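Robot Learning Lab, Unit 6: Learning a Two-Arm Sort from Demonstrations
Notes by Albane Sabatier, revised November 2024

Reading for this unit: the Hulto report, sections 1 to 3. Skip the appendix on calibration.

Last time we covered plain behavior cloning. The policy sees an image and the joint positions and predicts the next action. It works on short tasks and drifts on long ones. Small errors take the arm to places the demonstrator never went, and the policy has no data there.

Action chunking is one fix. The policy predicts a block of future actions at once, so it makes fewer decisions per episode and has fewer chances to drift. The cost is that it reacts late if a part rolls or slips. Chunk length is a setting you have to tune — there is no value that suits every task.

The data for the lab is the Karkdale set, 1,706 demonstrations of sorting push-button switches into two trays with two arms. Donal Noonan cleaned it in October. He dropped episodes where the operator stopped partway, and he kept the ones with a failed grasp followed by a second try. Keep those in your training split. They are the only examples of recovery the policy gets.

Start states matter more than most people expect. If the switches always start in the same pose, the policy can learn the path and ignore the image. So the parts are scattered between the trays and their directions are mixed.

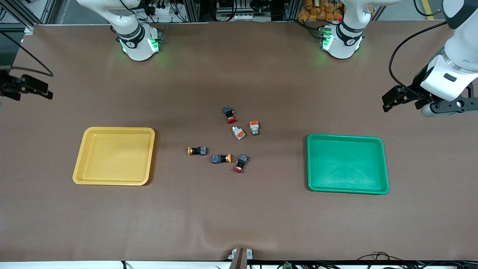 Each arm has its own gripper, and the policy outputs actions for both at every step. An arm with nothing to do still needs a target, usually its current position. Check this in your loss plots. A low average can hide a bad working arm behind an idle one that is easy to predict.

For the lab:
Train with chunk lengths 1 and 11, three seeds each.
Report success per switch and per episode.
Note which arm failed and at what stage (reach, grasp, carry, release).

Send plots to Donal before the next session.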